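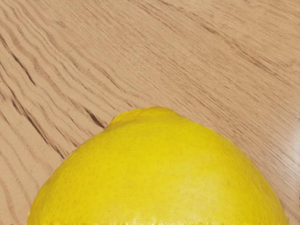 **Dong arm update, March 2019**

Quick one from the Dalix shared workshop in Horden. The Dong arm is back on the bench after the winter and the lemon job has a full set of simulator runs behind it. Hardware next. Longer write-up when there's time to do one.

For anyone new: Dong is the workshop's own arm build. Printed joints, hobby servos, wrist camera, a two-finger gripper that has been redesigned more often than anything else in the building. The first job picked for it is small. Lemon on the table, lemon into the bowl, let go, back to rest. No sorting, no conveyor. One fruit.

The batch just finished was 200 runs. 102 of them ended with the lemon in the bowl and the fingers clear. Not great, good enough to learn from. Most of the rest went wrong at the grasp. The fingers come down a bit off center, close on the curve and the fruit squirts out sideways. A smaller lot failed on the release, where the hand lets go too high. And 17 stopped dead with a planner error, same error every time, which is nearly a relief. That one now has a fix in, not yet tested on a full batch.

Changes since the last note:

- Approach angle is now taken from the long axis of the lemon. Before it was just straight down, whichever way the fruit lay.
- Finger pads in the model are softer, closer to the silicone ones waiting in the parts drawer.
- Wrist camera model moved back a little on its bracket. It was getting so close on the final approach that the fruit filled most of the view and the tracker had nothing else to hold on to.
- Logging no longer eats the disk. Old runs get cleared unless tagged, so please tag yours.

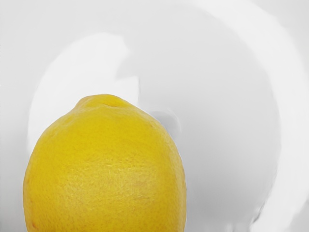

The bowl has been more trouble than the lemon. White inside, shiny, and the color threshold did fine on the yellow but the rim finder kept locking on to glare. Two evenings went on that. What's in now is crude: find the lemon first, mask it out, fit a curve to whatever edge is left, throw the fit away if it comes out a silly size. Works most of the time. If somebody has a better idea the board by the door has space on it, or grab the code and try.

There was talk of swapping to a matte blue bowl and being done with it. Voted down. The real bowl in the kitchen corner is white and that's the one the arm will have to face.

**Hardware side.** Less to report. Shoulder joint reprinted in a tougher filament, old one had a crack along the layer lines. Elbow belt retensioned. New servo horns ordered from Clanda, splines on the first set were a hair loose and the wrist had a wobble you could see from accross the room. They are due in later this month. Until then the arm can move but shouldn't carry anything, so no demos, sorry to those who asked.

The power supply question is settled too. The old one sagged whenever the shoulder and elbow moved together, and the controller would reset halfway through a lift. Replacement is in a proper enclosure with a fuse and a big red switch. Use the switch. Don't pull the plug.

**Room model.** Getting the table height and edge right in the simulator turned out to matter more than the nice floor tiles, though the tiles have their use. Early on, the arm would plan a path that dipped below the tabletop on the way back to rest, and against a plain gray floor it took ages to spot where the wood stopped. Now there's patterned paving down there, red discs and gray pieces between, and the table edge stands out in the playback straight away.

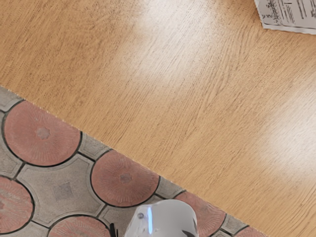

A keep-out zone went in along that edge as well. Planner treats it as solid with a small margin. It costs a bit of reach but the hand no longer wanders over the side at low height, and on the real bench that would mean a trip into the vise.

Still on the list, no order:

- rerun the batch with the planner fix
- random lighting, stronger than now, window side especially
- check the paper sheet on the table doesn't pull the bowl finder off, it's white too
- write down the gripper calibration steps somewhere that is not the back of an envelope
- second camera? nobody has agreed where it would go

Plan is to have over 400 clean runs saved before the real arm gets to try a real lemon. That number is a guess, picked so there's enough variety in where the fruit starts and which way it points. If the success rate climbs fast it may come down. If the grasp is still slipping after the pad change, the fingers get another redesign first and the whole thing moves back, probably past the end of the month.

Bench time: the Dong build has the long bench at the window end on build nights, shared with the clock repair people, who have been very patient about the extension leads. Please leave the arm clamped down even if it looks like it's in the way. The clamp positions are measured and it takes most of an evening to get them back.

Help wanted with two things. Anyone comfortable with curve fitting, see bowl above. And anyone who can crimp small connectors neatly, the wrist harness needs redoing before the new horns go on and the last attempt was embarassing. Tools and connectors are already there, in the drawer marked DONG SMALL.

Code and model files are on the workshop drive, in the arm folder, newest at the top. Next note after the rerun.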